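Rechercher sur le site Rechercher OK

Publiez vos schémas, même les moches !

22 avril 2022 - par Jagadeesh Namboodiri

J'ai passé la soirée d'hier dans les fichiers de la carte Flanlow, et je suis encore sur mon petit nuage. Le schéma complet, le routage, la liste des composants, et même les notes de l'ingénieure, Gobnait Lynch, avec ses ratures et ses doutes sur le régulateur (« à revoir, chauffe trop ? »). Quel bonheur de lire ça !

On me répète qu'un fabricant se tire une balle dans le pied quand il ouvre son matériel. Je pense exactement le contraire. Une carte à 40 euros dont je possède les plans, je la répare, je la modifie, j'en parle à tout le monde - et j'en rachète une pour le projet suivant. Ma vieille Candora, fermée à double tour, dort dans un tiroir depuis qu'un condensateur sans référence a lâché.

Bien sûr, il y a les copies. Et alors ? Celui qui copie devra aussi répondre aux questions sur le forum, corriger le firmware, documenter la révision 7. Bon courage à lui ! La communauté, elle, sait très bien où poser ses questions, et c'est là qu'elle achète.

Mon seul vrai reproche va aux licences. Trop de dépôts affichent « open » en gros sur la page d'accueil et ne donnent qu'un PDF illisible. Il faut les fichiers sources, modifiables, sous une licence écrite noir sur blanc.

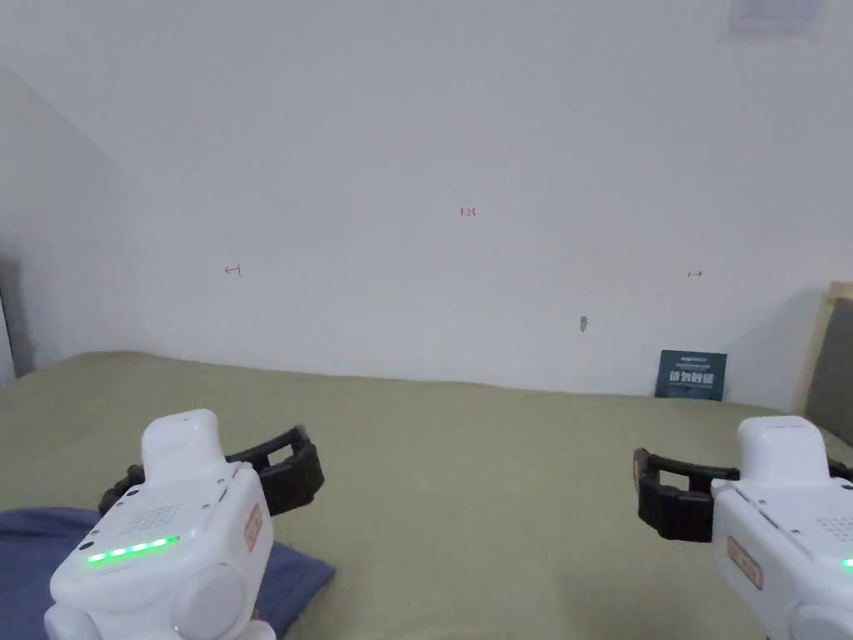
Deux pinces blanches à main, voyants verts allumés sur celle de gauche.

Alors si vous avez un projet terminé à 100 % ou presque, mettez-le en ligne ce soir. Les fautes d'orthographe sur la sérigraphie, on s'en remettra - j'en ai laissé deux sur ma dernière carte et elle marche très bien.

Articles récents
- Bisov : premiers essais du module radio
- Lire une fiche technique sans s'endormir
- Souder en CMS avec un fer ordinaire
- Meijer, un petit analyseur logique à monter soi-même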